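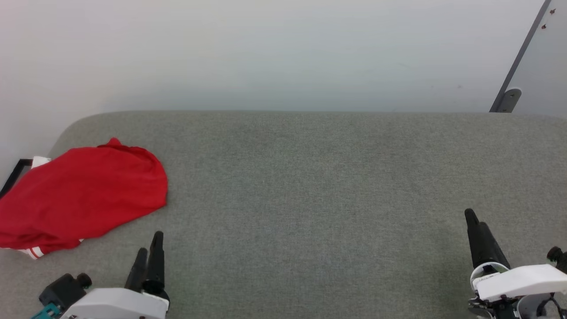

Anville, October

4. The surface under the garment

Most of the writing on household folding that we read before starting our own study talks about the folder's hands, or about the finished pile, and has very little to say about what the clothes are lying on. We think this is a pity. Anyone who has tried to fold a slippery shirt on a polished dining table, and then moved over to a bedspread, knows quite well that the two feel like different jobs — and yet the published accounts we collected for the Jamance review mention the surface only in passing, if they mention it at all.

Figure 4. Red garment, crumpled, on a gray fabric-covered surface. The striped trim shows at the lower left.

For this part of the work we kept to garments that begin in a heap, the way they come out of a basket at home, and we asked each household to talk us through what they look for first. The answer, given in many different ways and often with a good deal of laughter, was an edge. A hem, a cuff, a collar, anything with a line to it. The red piece in Figure 4 is a nice case. Nearly all of it is one strong color, and in the folds it is hard to say which part one is looking at, but the thin red lines on the white band stand out at once and give the eye somewhere to begin. The small patch of white near the upper left is less of a help, being mostly tucked away, and a person might reasonably try either one.

Plain, muted coverings came up again and again as a favorite in the Tondutby interviews. Across the 12 households there we noted 1191 separate folds over 30 visits, and the people who had put a fabric cover on their folding surface spoke of it very fondly. They told us that cloth grips cloth a little, so a sleeve laid out flat tends to stay where it was put, and that a quiet gray makes a bright shirt easy to read. One family in Escobedo disagreed with the first point and preferred bare wood, which they said let them slide a half-folded shirt around to face them without spoiling it. We have kept both views in the coding scheme, under "grip" and "slide," and we return to them in Section 5 together with the question of table height.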